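Sikska's open day, bench three

Sikska opened its workshop to buyers and teachers on Jun 20, 2024, and I went for the two-arm bench kit. It is sold under the name Kunero, mainly to colleges and small labs. The firm has shipped 43 of them so far and says the next batch will be ready in November.

The kit comes as two arms, a set of cameras, and a box of small practice parts. Buyers supply their own table. Ayten Yaman ran the bench and took questions while the arms were on. The list of starter tasks is short and uses blocks, cups, and tape marks. Each run is saved from all the cameras at once, and a full set of starter runs comes to 268 files.

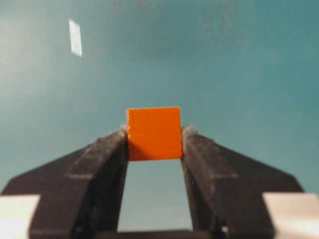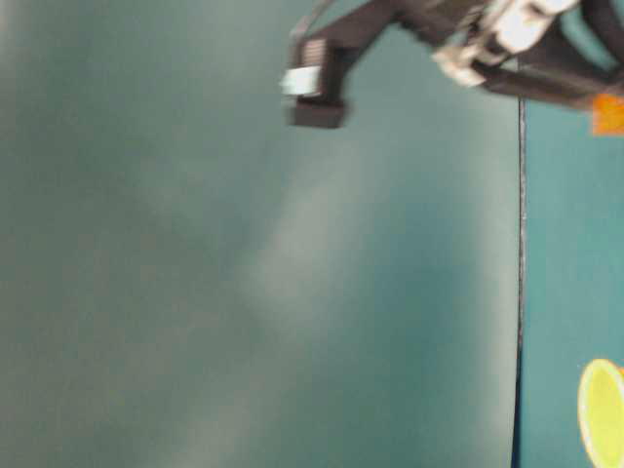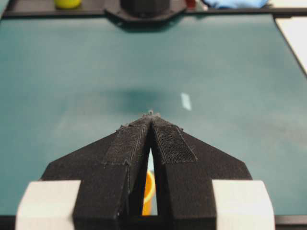 Cup, tape square, and both grippers from the head camera:

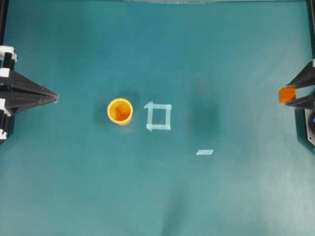

Erasto Shirima would like the fingers sold separately. We went through three pairs in a term, he told the group, and each time we had to order the whole gripper. Yaman said spare fingers will be listed with the November batch, in packs of two pairs, and that the grip strips can be replaced with ordinary hook-and-loop from a hardware store.

I asked about setup time. The manual allows 200 minutes for a first install, and Yaman thought most of that goes to lining up the cameras. The manual runs to 134 pages. I read the chapter on calibration over lunch and found it clear, though the index is poor.

Software updates are free for two years. After that there is a yearly fee, which Sikska has not set yet. Shipping outside the country goes through Masanja and takes around six weeks.

Parking is behind the Skindau building. Bring ID for the front desk.

Contact | Copyright 2024 | Back to top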